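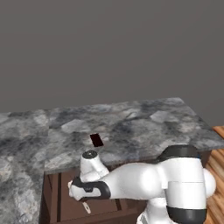 Grey and white marble, swirls everywhere.

Quick one tonight, dinner is in the oven and I have 7 mins. So. Hair oil. A few of you asked what I've swapped to since I stopped bleaching and the answer is the Rebelo one, in the little bottle with the dropper. Fernanda at the salon (Fernanda Coelho, not Fernanda Loureiro who does my brows, yes it's confusing) put it on me in March and I've not looked back.

How I use it — two drops, damp ends only. Not the roots!! I did roots the first time and went to work looking like I'd been dipped in a chip pan. Rub it between your palms first, then scrunch. Leave it to dry on its own if you've got the patience. I haven't, so it's the hairdryer on medium and a round brush for the front bits.

Smell is nice, sort of orange peel and something green. Fades by lunchtime. Judite says it gives her a headache so maybe sniff before you buy.

Bad points. The dropper gunks up, I wipe it every few goes with a bit of loo roll. And it doesnt do much for frizz if it's properly raining, but then what does. I tried the Prumeck serum for that and it was sticky, gave it to my sister.

Oh and the wash underneath matters more than I thought. I'm only shampooing 2 times a week now, lukewarm water, conditioner left on while I shave my legs. My ends used to snap if you looked at them. Much softer now, Fernanda only took off a tiny bit at the last trim and she is normally scissor happy.

Will do the scalp scrub post next, I know I promised it ages ago. Also somebody asked wich brush I use — it's an old Virkar paddle one, bristles half gone, getting a new one soon.

Right, timer's going. x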